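Refills, and the one pump that always sticks

Tue 4 November

She runs the refill counter at Grusholm, in the back half of what used to be the Kozłowski paint store. Two mornings a week, more in December. We talked while she was labeling, so this is a bit out of order.

What do people bring in? "Anything. Jam jars. I had a guy with a bucket." Mostly pump bottles though — hand soap, lotion, dish soap. More than 60 on a busy day.

She is strict on washing them. Hot water through the pump first, then let the tube dry overnight. "People rinse the bottle and forget the pump. Then it gums up and they blame the soap."

Her own supply comes from Vemo, in drums. Price went up in the summer and she held hers at 49 cents a scoop. Not sure for how long.

Favorite container? No hesitation.
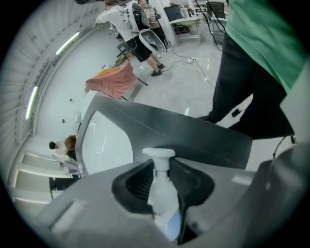
"Plain white plastic, pump on top. You can get years out of one." The fancy glass ones she doesnt love, too heavy with wet hands. If a pump sticks she twists the head, pushes it down 3 times under warm water, and usualy that does it. Spare pumps are in the drawer by the door, ask for one.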